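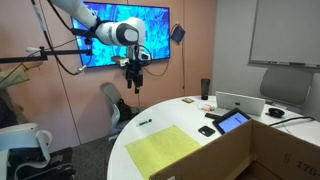

What do you do at Estley?

We look after small meeting rooms - furnish them, stock them, rent them by the hour, clear up after. Offices too, if the office is little.

Print this page | E-mail this page

Reading time: 2 min

About us

Estley started with one room and a table that wouldn't fit through the door. Parvathi Chowdary had taken a lease on two floors above a tile shop, planning to sublet desks, and kept getting asked the same thing - can we just have the small room for an hour? So that became the business. We now run 30 rooms, all small. Biggest seats eight. No ballrooms, no conference suites, please stop asking for a stage.

What we put in a room

Round table where we can. White top, wipes down fast, and you don't get the boss-at-the-head thing. Mesh-back chairs. Dark carpet tile, becuase coffee. A big screen on one wall and a whiteboard on the next, so people can look from one to the other without getting up. Marker tray under the board. Markers in it that write - we test them Monday mornings, dead ones go in the bin and not back in the tray.

Wall color is a sore point. Parvathi likes a peachy pink on the screen wall and light gray by the board. Half of our customers love it. The other half have been told it is staying.

Colored paper and a few spare pens are free, use what you want. We buy paper from Rai and cleaning stuff from Prundomex, been with both since the first January.

How we work

You book, we set up, you get a door code. Bring your own drinks and lunch if you like. Tumblers with lids are very welcome, open soup less so. Food on the table is fine. Lids, wrappers, crumbs - leave them, we turn the room over between bookings anyway. Bags can go on a spare chair or the floor, there are no lockers.

Left something behind? It goes in a tray at the front desk with the room name and the date on it. We keep things for 30 days. Water bottles are most of it, then chargers, then single gloves.

Who comes

Tutors, book groups, two-person firms, a knitting circle, people doing interviews who can't do them at the kitchen table. Last year we took 938 bookings in the Bronum building alone, and 606 of those were for one hour or less. Short is fine - we don't have a minimum beyond the hour and we won't try to sell you a half day.

Who we are

Parvathi runs it, does the books, picks the paint. The rest of us do set-up, desk and phones, mostly whichever is ringing. Small team. If you call and get the machine leave a message with the room and time, we call back same day.

Want to look at a room first? Come by any weekday afternoon, no need to book. Ring the lower bell, the top one is the tile shop's and they are tierd of us.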